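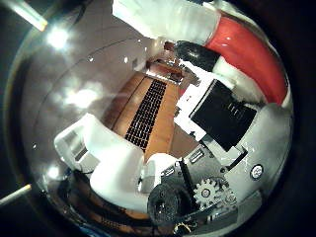
Wrist camera view past the white fingers, with the gray mounting plate and toothed gear at lower right.

5/4/21
By Jailson Barros, Trernik

Progress report to Enache, gripper and wrist camera comparison

Work in March covered the second half of the trial plan. Two grippers were run on the same arm with the same controller: the Tutano finger gripper and the Bamomero parallel unit. Each was fitted with the wide-angle wrist camera.

Grasp trials. We completed 247 grasps per gripper on the agreed object set. The Tutano failed on 4 and the Bamomero on 59. Most of the Bamomero failures were thin, flat items, where the jaws closed above the object. We repeated the flat items at a lower approach height and the result did not change enough to matter.

Camera. The wide lens keeps the fingers in view together with the floor ahead and the far doorway. The cost is distortion. Straight edges near the rim bend into arcs, and ceiling lights leave glare on the white wall. The calibration routine handles the center well but is weak toward the rim – a second lens with a narrower field is on order.

The drive parts on the gray plate also take up much of the lower right of the view. Eduardo Dumlao is drafting a revised bracket that moves the camera outward. Cable length may limit how far it can go.

Controller. Command delay was stable with both grippers. One firmware fault stopped the Bamomero unit during homing and was cleared by a restart. The log has been sent to the supplier.

Spending is within the approved amount. No change to the end date is requested. Next period: narrow lens tests, bracket fit check, and a repeat of the flat item set with softer fingertips.

Comments

E. Dumlao: Bracket drawing is in the shared folder. Please check the screw spacing before I send it out.

Reviewer 2: Were both grippers run at the same closing speed? The table in the last report suggests otherwise.

J. Barros: Same speed this time. The earlier table used supplier defaults.

Contact: Trernik project office | © 2021 Trernik | Back to top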